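We use cookies to remember your login and reading position. Accept / Manage settings

Naddale Forum > Software > Control and planning
Thread: memory module insertion, planner keeps timing out near the holder plate

slotted_tom
Ok need other eyes on this. Desktop teardown and refit cell, wrist cam only, no overhead. Job is take the RAM stick between the PC board and the printed holder plate. Free space moves fine. Last 5 cm is where it goes wrong, planner gives up or takes a daft route round the back of the chassis.

132 attempts logged in January. 159 if you count the ones where I hit stop before it got anywhere. Most of the fails are planning fails, never even got to contact.

Running Jondeck for planning, Akbari for the pose estimate. Collision mesh of the plate is straight out of CAD.

peg_and_hole
Straight out of CAD meaning how many triangles? And are you padding it?

slotted_tom
1,571 after decimation. Padding is whatever the default is, havent touched it.

peg_and_hole
There's your problem then. Default padding closes up the slots. Planner thinks the goal is inside a solid wall.

mrs_backlash
Not convinced. If the goal was in collision it would say so at once, it wouldn't wander off round the chassis. Sounds more like a bad seed for the IK. Wálter Carhuamaca had a post on here with a seeding trick for wrist cam cells, search for it.

Can we see what the camera sees? Hard to guess at a pose estimate from words.

slotted_tom
Fair. Wrist cam views, same cell, no particular order

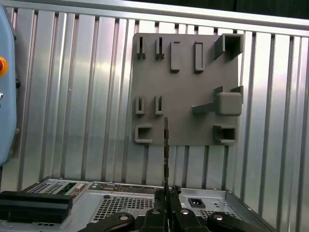
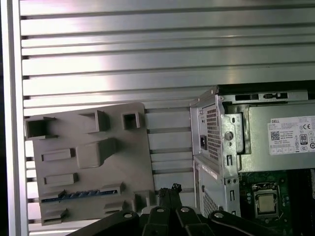
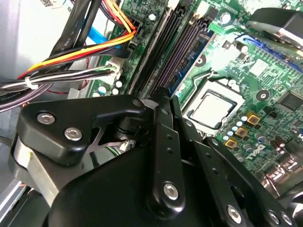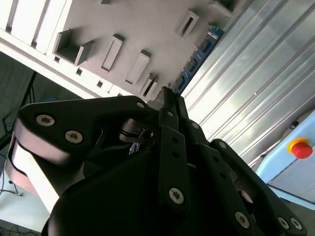

All four straight off the wrist, gripper always in view along the bottom somewhere so I mask it before anything goes to Akbari.

Wálter Carhuamaca reckons the mask is worth a look before anyone blames the planner. A fixed mask is fine while the fingers stay put, but once they open or close it either eats part of the target or lets finger pixels through, and the estimate slides along the long edge of the module. Make the mask from joint state and render it each cycle.

slotted_tom
Ah. Mask is fixed, yes. Drawn by hand in a paint program. Dont judge

mrs_backlash
Told you it was the pose. The planner gets a goal that hops about between cycles so it replans from scratch every time. That's your daft route.

peg_and_hole
Could be both! Padding still wants sorting. I'd allow contact between held module and plate for the last bit only, and stop using the sampler there altogether. Straight line along the slot axis, slow, with a force limit. You don't need a planner for a straight line.

mrs_backlash
Disagree about the straight line. Slot axis comes from the same pose estimate, so if that's two degrees out you're pushing the stick in crooked, slowly. Needs a bit of compliance sideways plus a small search at the mouth. Spiral or just a wiggle.

peg_and_hole
Well yes, compliance obviously. Took that as read.

mrs_backlash
It never is, on here

ribbed_wall
Another thing to check, the shiny ribbed metal behind the plate. Bare aluminium wrecked our edge matching, the ridges look like lovely long straight edges and the matcher grabs them. Matt vinyl over the lot, sorted in an afternoon. Or crop to the plate first and match inside the crop, if you can't cover it.

slotted_tom
Cant cover it, shared cell. Crop I can do.

Plan then:
- mask from joint state
- crop to plate before matching
- padding to zero on plate only, leave it on for the chassis
- hold the goal still once within 5 cm, no replans
- compliant insert w/ wiggle

peg_and_hole
Do them one at a time or you wont know which did it.

mrs_backlash
And log the pose per cycle, not just pass/fail. The 132 are no use to anyone without it.

slotted_tom
Got pose for some. Arnness logger drops frames when the disk is busy, which is most of the time.

ribbed_wall
Write to RAM and flush between attempts. The Arnness one has a buffer setting, second tab, off by default for some reason.

slotted_tom
Found it. Right, joint state mask done, ugly but works in replay. Estimate jumps much less on teh old recordings. Havent run it live.

Padding next, after tea.

mrs_backlash
Replay isn't live. Post the plots when you've got them, and say what wiggle size you settle on, I want to steal it.

Contact the moderators | © Naddale Forum | Back to top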